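Rakel Oat Milk Hand Cream Review

Tue 24 August
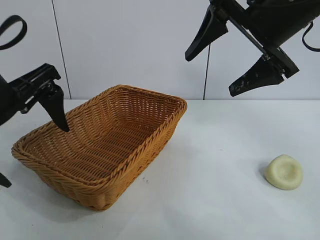 Is the Rakel hand cream greasy?
It leaves a light film for a few minutes, then sinks in. I can type after that without marking the keys, but I wouldn't put it on right before opening a jar.

Rakel is one of the smaller lines sold by Domholm, the same company that makes the Bilyk face washes. I've used Bilyk for a long time and like it, so when my usual hand cream was out of stock I ordered this one from the Resden store online. It came in a plain box with a paper seal under the cap.

Packaging
A soft squeeze tube with a flip cap. The cap closes with a proper click and hasn't leaked in my bag so far. The shade and scent names are printed in very small gray type, and I had to hold it under a lamp to check I'd been sent the right one. Mine is Oat Milk. The batch code on the crimp is 2244, in case anyone wants to compare, as I've read that older batches were thinner.

Texture and scent
It's thicker than the Bilyk body lotion but not as stiff as a balm. A blob the size of a pea covers both hands. If you use more than that it goes white between the fingers and you have to keep rubbing. The scent is sweet and a little like cereal. It's strong when you first open the cap and mostly gone by the time the cream has dried. My sister thought it smelled like play dough. I don't get that, but if you dislike sweet scents, get the unscented one.

How it wears
I have dry knuckles and I wash my hands a lot at work. One layer gets me through two washes, and after the third I need more. At night I put on a thicker layer and my hands are still soft in the morning. My cuticles look better than they did, though I've also stopped picking at them, so I can't give the cream all the credit. It stung slightly on a paper cut.

I tried it on my elbows too. It was fine, nothing special. For feet I'd want something heavier.

Price
I paid $8, and the unscented version was $7. For the size of the tube that's fair. Shipping from Resden cost almost as much as the cream, so add it to a bigger order if you can. The travel size is poor value.

Pros: soft finish, small amount needed, good cap
Cons: tiny print, sweet scent, doesn't hold up to constant washing

Rating: 7 out of 10

Would I buy it again? Yes, in unscented. I'd like to try the heavier Rakel balm in November when the heating is on and my hands get worse.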